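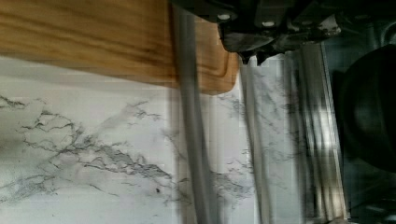

Cevodville讯 家居整理公司Koppel今日宣布，面向普通家庭的厨房台面课程“Gronumetti”将于七月在Bellton示范厨房开课，报名即日起接受。课程一共六节，从头到尾只讲一件事：厨房台面上该放什么，以及放了之后怎么还能在上面切菜。本公司清楚，用六节课来讲一块台面，听起来像是一家公司实在没有别的事情可做。不过凡是曾经把砧板架在水槽边上、一手扶着板一手切洋葱的人，大概都愿意再往下读两段。课程的第一件教具就是砧板，蜜糖色的木头，深色纹路一道一道呈波浪形扫过去，圆角内侧还有一圈浅浅的槽，底下衬着灰脉纵横的大理石纹台面。砧板要占多大地方，决定了其他东西还剩多大地方，这个道理十分简单，简单到Koppel此前从未想过可以拿它收费。

Gronumetti这个名字没有含义。公司内部曾征集过带有“焕新”“悦享”“美学”字样的方案，收到不少，读完以后大家沉默了一会儿，决定用一个查不到意思的词。市场部对此持保留意见，至今仍在保留。

为什么是台面

Koppel过去一年接到的咨询里，有273份提到厨房。公司原以为大家的烦恼在橱柜：柜子太深，抽屉太浅，转角柜里的东西一进去就再也见不到家人。逐份读下来，写得最长、情绪最饱满的段落，几乎都落在台面上。有人写了整整一页，讲自家的烤箱和烤面包机如何争夺同一个插座；有人附上了手绘平面图，图上标着“这里本来可以揉面”；还有人只写了一句话，问能不能把微波炉挂到天花板上。公司的回复是不建议。

橱柜的好处在于有门，门一关，里面的混乱就成了私事。台面没有门，客人一进厨房就能读到主人最近的生活：刚买的，刚吃完的，打算归位而未归位的，打算退货而过了退货期的。它同时还是全家唯一一处人人都认为可以“先放一下”的平面。钥匙先放一下，快递先放一下，孩子的手工作业先放一下，一放放到孩子升学。

课程负责人Estrella Barrera表示，她做了多年上门整理，最常听到的一句话是“我家厨房太小”。“我量过其中几家，比我自己家的大。”她说，“小的是留给人做饭的那一块。其余部分都住满了。”

课程不打算劝人扔东西。市面上劝人扔东西的书已经很多，其中相当一部分如今就摞在台面上，压着菜谱。Gronumetti的立场比较温和：东西可以留着，但每一件都要回答一个问题，它凭什么在这里。答得上来的继续住，答不上来的搬进柜子。柜子满了怎么办，第五节课会讲，请先不要提前焦虑。

Bellton示范厨房

课程地点设在Bellton示范厨房。该厨房的台面为白底灰纹，长边靠墙，墙上贴的是深色小砖，好看，也耐脏，两个优点里后一个更受学员尊重。Koppel没有把它布置成样板间。样板间里通常有一碗柠檬、一瓶橄榄油和一本翻开的画册，没有任何人在那里做过饭，连柠檬看上去都有点紧张。Bellton的台面上摆的则是寻常人家会有的东西：烤箱归到一侧，双槽烤面包机挨着它，靠墙一排是带木盖的圆罐、插着木勺的陶罐、装着浅色干货的透明玻璃罐。竹砧板放在中间。

这种摆法在课上被称作“靠边、靠墙、让中间”。名称缺乏诗意，公司承认，但学员记得住。带电的和笨重的往一侧靠，随手要取的沿墙站成一排，中间留给砧板和使用砧板的人。至于那一排里究竟该站谁，课堂上每次都会吵起来，盐派和糖派至今未能达成谅解。

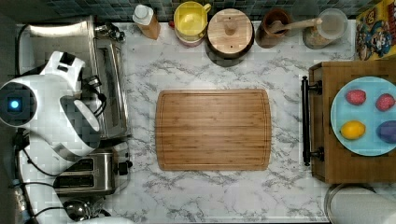 Theophilus Dramani试听之后给公司写来邮件，认为这套摆法在理论上没有问题，在他家则撑不过早餐。他家的烤面包机天天要用，放在一侧就得绕过两个人和一条狗才能够着；至于沿墙那一排，他提醒说，墙边是油烟最爱落脚的地方，罐子站上一个星期，拿起来会有轻微的挽留感。他还希望课程能正面回答谷物麦片盒该放哪里，并称这个问题在他的婚姻中已经讨论到了第二轮。

公司认为以上意见全部成立，并据此改了教案。关于够不够得着，第二节课加入了“早餐动线”：学员要在纸上画出自己从醒来到吃上第一口东西之间走过的路，然后看看有多少弯路是为了绕开一台去年冬天之后就没再插过电的机器。关于油烟，教案原来的措辞是“定期擦拭”，现改为“凡是你不愿意每周擦一次的罐子，请让它进柜子”。关于麦片盒，课程的正式立场是：盒子进柜，或者倒进带盖的罐子，让盒子去它该去的地方。公司也理解盒子上印的卡通人物在家中可能拥有比父母更高的威望，遇到这种情况，请与当事儿童协商。

Dramani先生后来又来了一封邮件，说狗没有配合改动线。这一点超出了课程范围。

六节课分别讲什么

第一节讲砧板。学员带上自家最常用的那一块，放到台面上，再在旁边摆一只碗、一个放菜皮的盘子，站好，假装切菜。很多人会在这一步发现自己的胳膊肘没有地方去。讲师会让大家量一量胳膊肘之间的宽度，写下来，贴在冰箱上。此后六节课里，任何物件想进驻中间地带，都要先过这张纸条。砧板怎么选、怎么晾、带槽的一面该不该朝上，也放在这一节讲。带槽一面朝上适合切多汁的东西，切完面包之后槽里则会存下一圈碎屑，有人觉得烦，有人觉得是夜宵。

第二节讲小家电。规则是按使用次数排座位，天天用的坐前排，每周用的坐后排，一年用一次的请回家等通知。学员需要诚实填写一张表，表上有一栏叫“上次使用”，允许填写“记不清”，不允许填写“快了”。酸奶机的主人往往在这一栏前停留最久。烤箱顶上能不能放东西也在这节课里讲，答案是烤箱说明书上早就写过，大家可以借此机会把说明书找出来。

第三节讲罐子。罐子是台面上最容易获得原谅的物件，原因在于它们长得好看。课程请学员把自家的罐子逐一打开，看看里面是什么、是什么时候装进去的，再闻一闻。标签写什么、贴在哪里、手写还是打印，会占去半节课，Barrera曾试图压缩这部分，被学员集体否决。透明的罐子适合放需要看余量的东西，不透明的罐子适合放不想被问起的东西。

第四节讲勺子、铲子以及它们的筒。一只陶罐里插几把木勺，是厨房里少有的既实用又上相的安排，问题在于它会长。起初只有一把木勺，然后来了锅铲，来了打蛋器，来了一把谁都不认识的叉子，最后整只罐子重得提不起来，抽一把勺子会带出一场小型雪崩。课程的办法是挑一只口小的罐子，插满为止。想再添一把，先请一把出去。

第五节讲柜子满了怎么办，即前文请各位不要提前焦虑的那件事。现在可以开始焦虑了。这一节在一间教室里上，不碰台面，每人面前一张自家橱柜的照片和一支红笔。讲师不会替任何人做决定，只会站在旁边问：这个火锅炉子，你们家有几个？锅盖也归这一节，包括那些锅已经不在了、盖子依然健在的。公司在试听阶段发现，锅盖是最难处理的一类物品，大家对孤身一只的盖子怀有深切的同情。

第六节讲保持。内容是每晚十五分钟，做完饭、吃完饭、洗完碗之后，把台面恢复到早上的样子。步骤只有几步：该进柜的进柜，该靠墙的靠墙，砧板立起来晾，台面从里往外擦一遍，插头能拔的拔掉。课程为此准备了一只发条计时器，铃声相当难听，事实证明难听有助于准时收工。超过十五分钟还没收完的，说明台面上住户仍然太多，请重修第二节。

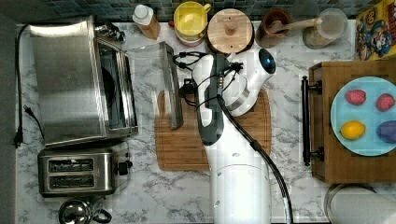 重修不另收费。Koppel曾考虑对重修学员收取少量费用以示督促，后来公司几位同事回家看了看自己的台面，该提案遂被撤回。

每班招收十二户人家，按户报名，一户可以来一个人，也可以全家都来。公司的建议是，谁做饭谁来，谁往台面上放东西谁更要来。两者若是同一个人，上课会快一些；两者若不是同一个人，上课会热闹一些。试听期间有一对夫妻为了电水壶究竟应该放在左边还是右边争论到下课，最后各自提交了一份平面图，两份图上电水壶都在右边，只是两人对哪边算右持有不同看法。

关于课程不做的事

课程不销售收纳盒。Koppel知道这一点会让部分读者失望，整理行业与收纳盒之间的关系众所周知。公司的仓库里确实有收纳盒，都是早年进的货，颜色在当时被称为“燕麦”，如今大家叫它“那批”。学员若执意想买，请在课后私下提出，讲师会先问一句“打算装什么”，能立刻回答出来的可以领走一只，不收钱。

课程也不提供改造前后的对比照。这类照片公司以前拍过不少，“之前”那张总是光线昏暗、角度刁钻，“之后”那张总是阳光充足、多出一盆绿植。看多了容易让人以为问题在于缺一盆绿植。学员可以自己拍，拍完发给自己的母亲即可。

课程同样不对任何人的厨房打分。Barrera在试听第一天就说明了这一点，当场有好几位学员明显地坐直了身子，又明显地有些失落。“总有人想知道自己是不是最乱的那个，”她说，“我从来不回答。我只告诉他们，我家的台面上现在放着一把雨伞。”

雨伞一事公司事先并不知情。

报名方式

报名可到Bellton示范厨房前台登记，也可致信Koppel课程部，信中请写明家中做饭人数、台面大致形状，以及目前台面上最让您为难的一件东西。最后一项为必填。已收到的答案包括一台面包机、一套未拆封的刀具、一只属于前任房东的花瓶，以及“我岳父的榨汁机，请不要公开我的名字”。公司会遵守最后这项请求。

上课请穿方便弯腰的衣服。第一节课请自带砧板，无论它现在是什么状况。切痕深的、边角裂的、一面专门切过一次甜菜之后再也没有恢复原色的，都欢迎，讲师见过更糟的，其中一块是她自己的。第三节课请带一只里面有东西的罐子，盖紧。第四节课请把勺筒整只端来，路上小心。

课时安排在傍晚，方便下班后前来，课间供应面包和热茶。面包当场切，砧板轮流用，切完请把碎屑倒进垃圾桶，不要用手掌悄悄抹到台面边缘再任其落地。这个动作公司每期都会看到，每期都有人以为别人没看到。

关于Koppel

Koppel是一家位于Cevodville的家居整理公司，业务包括上门整理、搬家前后的打包与归位，以及各类小班课程。公司早年以衣柜整理起家，后来因客户总在送整理师出门时顺口问一句“那厨房呢”，逐步将业务延伸到厨房。公司员工的家庭整洁程度与社会平均水平相当，欢迎媒体前来采访，来访前请提前一天告知。

媒体联系

采访与旁听事宜请联系Koppel课程部，收件人写Estrella Barrera即可。如需旁听第五节课，请注意现场情绪可能较为浓厚，摄影器材请放在自己腿上。不要放在台面上。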